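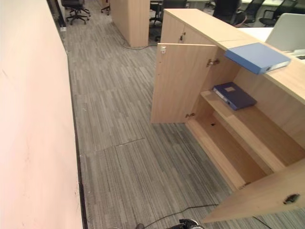
Vendel Puzzle Magazines: Minutes of the Monthly Editorial Meeting, July

Present: the crossword desk (both of them), the logic desk, the word search editor, layout, subscriptions, the publisher, and Tanveer Gilani, taking the minutes under the rotation system, in which the rotation has come back to him again.

Apologies: the proofreader, who was proofreading.

Meeting opened at 10:05.

1. Minutes of the June meeting

Accepted with two corrections. The crossword desk did not "complain at length" about the new paper stock. They "raised a concern." The word search editor asked that her remark about sudoku be removed entirely. This was agreed, and the logic desk thanked her for it in a tone the minutes can't reproduce.

2. Matters arising

The answer to 19 Across. The June issue of the large-print crossword gave the answer to 19 Across as OTTER and the clue as "Kitchen appliance." The correct clue was "River mammal." The kitchen appliance belonged to a toaster that had been taken out two drafts earlier. Subscriptions has had a good deal of mail. Most of it is friendly. One reader in Ohio solved it anyway and would like to know if she has won something.

Agreed that she has not, but that she will be sent a pencil.

The pencils. Subscriptions reported that there are plenty of pencils. The order placed in spring was meant to be in single pencils and was filled in boxes. Any editor who has a reason to give away a pencil is encouraged to act on it.

Style guide. Still not finished. The section on whether a clue may end in an exclamation mark has been through nine drafts. The crossword desk is divided. As there are two of them, this means one each. The publisher asked if a coin might be tossed. The crossword desk said that this was how newspapers ended up the way they are. Carried over to August.

Action: crossword desk to agree with itself.

3. Druvora

The logic desk gave an update on Druvora, the new grid puzzle planned for the fall. For those who missed the last update, the solver draws fences around groups of sheep so that every field has one gate and no two fields of the same size touch. For those who did not miss the last update, the rules have changed and there are now goats.

The goats are needed to stop some grids from having more than one solution. A goat may not share a field with another goat. Layout asked how the reader would tell a goat from a sheep at the printed size. The logic desk held up a sample. There was a silence. The word search editor said that one of them looked like a cloud and the other looked like a cloud with a grudge.

Suggestions for replacing the animals:

Letters, S and G. Rejected by the logic desk as having no charm.
Black dots and white dots. Rejected by the publisher, who has been told by three separate distributors that readers see dots and assume it is math.
Larger goats. Rejected by layout, whose grids they would be standing in.
Horns on the goats only, and no legs on anything. Accepted on trial.

The test booklet went out to the regular test solvers. Comments were read aloud. "Very satisfying once you stop trying to do it the way it says." "I liked the gates." "Is there a reason it is sheep?" One solver sent back every puzzle correctly finished, with the note "Too easy, and I have a cold." The logic desk has asked that this person be given the hard ones in future and nothing else.

There was a longer discussion about the difficulty ratings. At present Vendel uses Gentle, Steady, Tricky and Fiendish. The logic desk believes that Steady has drifted over the years and is now where Tricky used to be, and that what the magazines call Gentle would have been thought quite rude when the first issue came out. The crossword desk said that solvers have got better. The logic desk said that editors have got meaner. Both were minuted at their own request.

Action: logic desk to redraw the goats and write the rules again on a single page, without the phrase "it follows trivially."

4. The printer

Gashi has confirmed the press slot for the fall special. Files must be with them by noon on the agreed day, and Gashi would like it known that noon means noon. They attached a short history of previous deadlines. The publisher read it out, and then read it to herself again.

Layout explained that the last delay came from the answer pages, which were supplied upside down. This is correct for the weekly, where the answers run upside down along the bottom of the page, and incorrect for the special, where they have a section of their own at the back. Gashi's pre-press person noticed and called. Had he not, readers would have had sixteen upside-down pages, and the crossword desk thinks several would have written in to say how much they enjoyed the challenge.

Paper. The new stock takes pen well and takes erasing badly. A reader who rubs out the same letter twice goes through to the next puzzle. The crossword desk raised a concern. The concern was shorter than the June one. Gashi can offer the old stock at the old price if we commit before the end of summer, or a third stock that the publisher described as "creamy" and layout described as "beige." Samples were passed around and rubbed with the free pencils, which do not have erasers.

Action: layout to ask Gashi for a proper sample pack. Everyone to bring an eraser from home.

5. Subscriptions

The subscriber total stands at 3,828. This is up on last month. Subscriptions asked that people please not clap, as it was up last year at this time too and then there was October.

The move to Fultulel for renewals is finished, in the sense that the old system has been switched off. Fultulel does most of what was promised. It sends the reminder letters at the right time, it knows who has a gift subscription, and it prints labels. It also believes that any surname with a hyphen is two people, and has been writing warmly to both. One household has received a joint letter thanking them, and a separate letter asking the second half of the name why it had left.

Tanveer asked if the fault could be fixed by removing the hyphens. Subscriptions said that it could, and that he was welcome to be the one to answer the mail. Tanveer withdrew the question.

Fultulel's support desk has been polite and has given the problem a reference number. Subscriptions has asked for a date as well.

The letters page. Volume remains high. The leading topics in July were the toaster, the size of the margins in the word search quarterly, and whether ERNE has been seen enough. The crossword desk said that as long as there are corners there will be sea eagles. The publisher asked for a limit of one per issue. The desk asked if that was one per issue or one per spelling. It was noted that the erne has only one spelling, that the desk knows this, and that it was getting close to lunch.

Action: subscriptions to chase Fultulel. Crossword desk to look after its birds.

6. Word search quarterly

The theme for the winter number was to have been Cheeses of the World. The word search editor has now collected the cheeses and finds that too many of them have three words and an accent. She proposes Things Found in a Coat Pocket. Discussion was lively. The list at the close of the item included LINT, RECEIPT, MITTEN, COUGH DROP, CONKER and REGRET. The last was queried. The word search editor said it fit.

The hidden message made from the leftover letters was also raised. In the spring number the leftover letters were meant to read HAPPY SOLVING FROM ALL AT VENDEL. A late change to one word in the grid turned this into HAPPY SOLVING FROM ALL AT VENAL. Two readers noticed. Both renewed.

Action: word search editor to go ahead with pockets. Proofreader to be shown the leftover letters last of all, after everyone has stopped touching things.

7. Puzzle day at the library

The public library has asked us back for its fall puzzle afternoon. Last year's table did well, apart from the giant floor crossword, which was solved in full by a girl of eight while the adults were still looking for the clue sheet. The publisher would like a harder one. Layout would like a smaller one, having carried it.

The logic desk offered to build a Druvora with real fences. Asked about the sheep, the desk said it had some ideas. The publisher said she would like to hear them in writing.

Action: logic desk to put its ideas in writing. Layout to measure the inside of the car.

8. Any other business

The reference shelf. Somebody has the second volume of the big dictionary, M to Z. The crossword desk has been working from the first volume, and a careful reader may be able to tell. Please return it, no questions asked. The desk would like it minuted that it has several questions.

The kettle. It clicks off before it boils. Layout has found that it can be held down with a rolled-up copy of the bumper edition. The publisher said this was not a use she would be mentioning to advertisers, and asked that a new kettle be bought.

Minute-taking. Tanveer asked that the rotation be looked at. It was agreed to look at it. It was looked at. Tanveer is down for August.

Meeting closed at 12:20.

Next meeting: August, same room, 10:00. Please bring erasers, corrected goats, and anything between M and Z.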